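Teaching the arm to set out tea

When Nighat Talpur started the robotics club at Gastthorpe, she had nearly 60 names on the sign-up sheet and one robot arm to share among them. "I went home and thought, well, now what?" she says, laughing. The answer was tea things, and the students have been at it ever since October.

Their project, which they named Penetero, has the arm setting out cups and saucers the way a host might. "My grandmother could do it half asleep," says Arsalan Memon, who writes most of the grasping code. "We needed 90 tries before I liked a single one!"

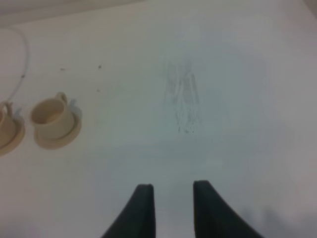
Two cups on their saucers, with the gripper open at the bottom of the frame.

Handles are the hard part, he tells me, and he could happily talk about handles all afternoon (he very nearly did). Kulsoom Yousafzai prefers the saucers. "They're so flat, and you have to come in low and be patient," she says.

Talpur mostly stays out of the way and keeps the kettle on for the humans. "They argue, they try it, they argue again," she says. "Next they want to do spoons."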